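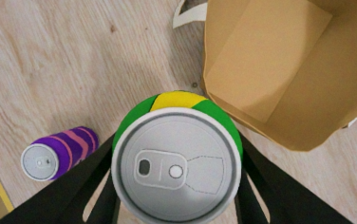

Numéro 14, page 5

Quand Orysia Horobets parle du cessez-le-feu, elle baisse un peu la voix, comme on le fait pour un convalescent qui dort dans la chambre voisine. Elle a passé l'essentiel de sa carrière d'observatrice à regarder des trêves naître, boiter, et parfois tenir, et elle m'a reçu chez elle, à Costcombe, avec une cafetière pleine et tout son après-midi devant elle.

« On imagine toujours une signature, des drapeaux, une poignée de main, me dit-elle en remplissant les tasses. Moi, ce dont je me souviens, c'est d'un carrefour à l'entrée de Chamoun, en janvier, et de deux lieutenants qui refusaient de se regarder. Il a fallu une matinée entière pour qu'ils acceptent de régler leurs radios sur la même fréquence. »

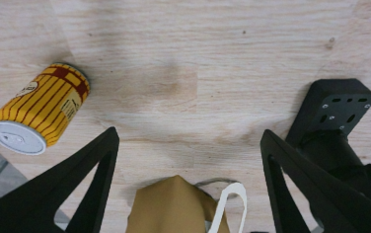
Cette fréquence commune, elle y revient souvent. Selon elle, la plupart des violations constatées dans la vallée de Chamoun tenaient à des malentendus : une patrouille qui se trompe de piste, un camion de ravitaillement pris pour autre chose, une relève de nuit que l'on n'a pas annoncée. La mission comptait 200 observateurs pour une ligne de séparation qui traversait des vergers, un cimetière et la cour d'une école. « Et plus de 4000 personnes attendaient de rentrer chez elles, ajoute-t-elle. Elles venaient nous demander la date, bien sûr. Nous n'en avions pas à leur donner, alors nous restions là, nous prenions des nouvelles des enfants, des bêtes, du toit de la maison. »

Je lui demande si elle a eu peur. Elle réfléchit longtemps, se lève pour ouvrir la fenêtre, revient s'asseoir. « Une fois, oui, un peu avant cinq heures du matin. Des tirs de mortier sur la crête, et cinq collègues dehors sans liaison. Ils sont rentrés à pied, de très mauvaise humeur, et j'ai pleuré dans la réserve, entre les sacs de riz. » Elle rit à ce souvenir — un rire franc, qui lui fait poser sa tasse. 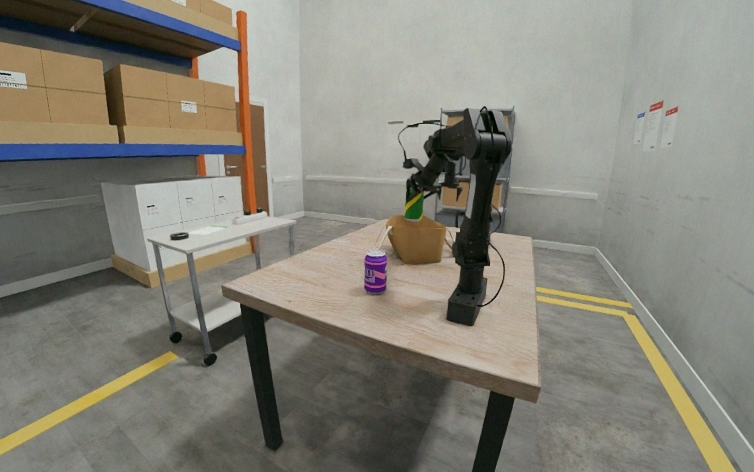

Des reproches, elle en garde quelques-uns, et elle les formule avec une politesse qui ne trompe guère. Les rapports partaient chaque soir vers la capitale, où l'on en tirait un résumé, puis un résumé du résumé. « Une phrase prudente sur un barrage devenait une accusation, ou bien disparaissait tout à fait. J'aurais voulu que les deux délégations lisent nos pages telles quelles, avec les hésitations et les fautes de frappe. »
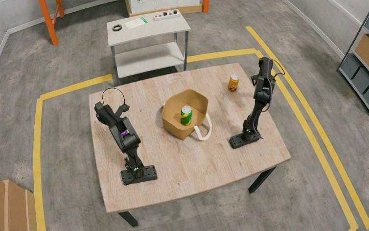 Les pourparlers, Orysia Horobets ne les a rejoints que sur le tard, comme conseillère, et elle avoue y avoir découvert un autre métier. Les chefs de délégation s'y parlaient par interprètes interposés, pendant des heures, sans céder sur un seul village. Elle les revoit plantés de part et d'autre, un peu comme ces deux bras noirs montés face à face sur une même table en bois clair. « J'avais mal au dos pour eux, dit-elle. Un soir, j'ai proposé que l'on change simplement de places, et l'on m'a regardée comme si j'avais demandé la reddition d'une armée ! » Les places n'ont pas changé, mais la question des puits a été réglée le lendemain, avant le déjeuner, et elle n'a jamais su pourquoi.

Elle ne retournera sans doute pas à Chamoun cette année. Elle reçoit encore des lettres de l'institutrice, qui lui raconte la réouverture de la cour et les disputes autour du nouveau portail. Elle m'en a lu une presque en entier, en traduisant au fur et à mesure, puis elle a refait du café.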